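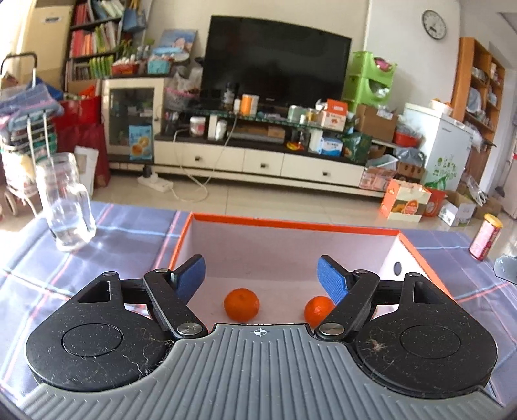 Kagiso Sibiya talks fast and apologises for it, then talks faster. We had an hour, he had coffee, and the first thing out of him was a complaint about timestamps.

"Everyone wants to talk about the policy. The model, the clever bit. I spent most of July on clocks."

Sibiya writes the perception and replay tooling at Avness, a small outfit that sells manipulation software to people who already own arms and don't want to buy new ones. Stillum is the piece he looks after. It takes recordings from a hand-held gripper, works out where the gripper was at every moment, how wide the fingers were, and turns the lot into something an arm can learn to copy. Sounds simple. Isn't, he says.

Clocks first, then. The camera stamps a picture when it feels like it, the motion sensor runs on its own time, and the two drift. "You get a finger closing on fruit before the hand has arrived. On paper. The learner beleives you, poor thing, it's got no reason not to. So you get an arm that pinches the air and then goes down." He mimes it. Pinch, drop. Does it again with the other hand.

How bad was it? He pulled up the old log. Of 2187 recordings in one batch, he threw out the lot and reprocessed from raw. Took a weekend of compute. The offset is now estimated per recording, never per device, and that one change did more than the new network they'd been fighting over since autumn.

Then there's position. Stillum tracks the gripper from what the camera sees of the room behind the job. Clean labs are terrible for this, he reckons. White wall, white bench, nothing to hang on to. Homes are lovely by comparison.

"Bookshelves. I love a bookshelf. All those edges, and they stay put. A checked tablecloth I'm less keen on, it repeats, so the tracker can slip over by one square and be quite happy there. Tellies are bad. Big dark mirror."

So what do you do about the cloth? Weighting, mostly. Points far off in the room get more say in the rotation, near points more say in the distance, and anything that matches itself too well gets marked down. He drew this on the back of a receipt. I have the receipt, can't read it.

I asked about the fruit. Mandarins come up a lot in his bug reports, I'd noticed. Small, round, they roll. Put one in an open box and the walls become part of the problem, as the planner has to bring two fingers in without clipping a side. The early planner treated the box as solid. Straight up refused. "It'd just sit above and sulk. No valid path, no valid path." Now the box is walls and a floor, five surfaces, and the top is left alone.

Width is the other thing. Fingers that flex don't stop at the width the linkage says they do. Stillum reads the coloured pads out of the picture and fits a line to each, then compares. If the two disagree by more than 2 mm it assumes contact. Crude, he admits. Works on oranges, less well on socks.

The planner came over from Mofokeng, an older in-house project that was shelved before he joined. He kept the collision code and binned the rest. Any regrets? "The config files. I kept those too. Six of them, they all override each other. I'd like that week back."

Viewer next. He's proud of the viewer, more than of anything else I think. Scrub along a recording, see the estimated path drawn over the picture, click where it goes wrong, and the bad stretch gets cut and tagged. Before that people were reading numbers in a terminal. A colleague in the Clurnden office started using it to settle arguments, which he counts as a win.

What's still broken? Long list. Clear glass, for one, the depth estimate goes straight through it and out the other side. Hands coming into view. Lights being switched on halfway. And restarts: if tracking is lost the recording gets split in 2, and the halves don't always agree on which way is up.

"Gravity should fix that. We have gravity. It's in the sensor, it's free." He's got a branch for it, not merged, tests failing on his machine and passing on everyone elses.

He was looking at it again before I'd found my jacket.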